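Azra Vukčević: "I draw the map last"
August | by the Ranjbar desk

Azra Vukčević made her first game at a kitchen table in a rented flat in Prusstead, in the evenings after work. It was a small puzzle game with a lighthouse in it, and 183 people bought it. She remembers the number because she looked at the sales page every morning before breakfast for the whole first month.

"I was happy with 183," she says. "My mother asked if this is many. I said it is more than the people at my wedding."

Her new game is called Stundo, and it is much bigger. It is an adventure seen from above, in which the player is a travelling clock repairer who walks between villages where the time is not the same. In one village it is always the hour before supper. In another the people live through the same afternoon, but each of them begins it from a different point. The player carries tools, listens to complaints and tries to bring the clocks together, or decides to leave them as they are.

We spoke over two long calls, the first of them at seven in the morning, because this is when she works best. She had already been drawing for an hour.

Vukčević did not study games. She trained in book design and for seven years she prepared school atlases and cookery books for a printing house. She says that this work taught her patience with small things, and also gave her a strong opinion about fonts. In Stundo all the text is in letters that she drew by herself, and she has redrawn the lower case "g" more times than she wishes to tell me.

"When you make a page for a cookbook, the reader has dirty hands and is in a hurry," she explains. "So the page must be very clear. I think about a player in the same way. He is tired, he came from work, maybe a child is calling him. He must know where he is."

I asked her how a village is born. She told me that she begins with a sound. For each place she records something short, for example a gate or a spoon in a glass, and she listens to it many times while she writes the people who live there. After this come the conversations, then the houses, and the map is made at the very end. Most developers she knows do it in the opposite order, and they have told her so.

"I draw the map last, yes. If I draw it first, I begin to fill it. There is an empty corner, so I put a well there, and then somebody must talk about the well. I had a whole village like this once, full of wells. I removed it."
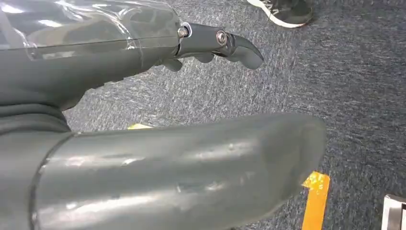

The removed village was called Lendora. It took her most of one winter, and it had the longest piece of music in the game. Some of that music is now in the opening menu, and one character, a baker who does not believe in minutes, moved to a different village and kept his lines. The rest is in a folder which she does not open.

There are 323 conversations in the finished version. She wrote all of them first in her own language and then again in English, without translating sentence by sentence. I wanted to know if this was difficult, as I also write in a language I learned at school.

"It is slow, but I like it. In English I don't know so many ways to say a thing, so I say it in a simple way, and often it is better. Then I go back and I change the original too. A friend read both and said the villagers are more polite in English. I did not plan this, but I left it."

The programming came harder. Her lighthouse game was built with a ready-made tool in which you connect boxes with lines, and when she began Stundo she wanted to write the code properly. For the first year she kept a notebook with every mistake that cost her more than one evening. The worst one was in the clocks. Each village keeps its own time, and when the player crossed a bridge with an unfinished repair in the bag, the game sometimes counted the hours backwards and the shops would not open again until the player restarted.

"The testers liked it," she says. "Two of them wrote to me that it was a very brave idea. I had to answer that it was a mistake and I am going to repair it."

She plays less than before, mostly old games and mostly short ones. She collects boxed puzzle games for home computers, and cares more for the manuals than for the discs. A good manual, in her opinion, should be possible to read on a train without the game, and she has made one for Stundo, with drawings of all the tools and a page of advice from the baker. It will come as a file with the game. She would like to print it one day, if she finds a paper that does not shine.

About money she is careful. She still takes design work for two days every week and does not plan to stop when the game is out. The book work pays for the heating, she says, and it also makes her leave the villages alone for a while.

There is no release date yet. The last village needs its evening light, and the save system has to be tested on older machines. After that she wants to rest, and then maybe make something without clocks.

"Maybe about a river," she says. "But a short one."

7 comments | 2 shares

© Ranjbar | Contact us | Back to top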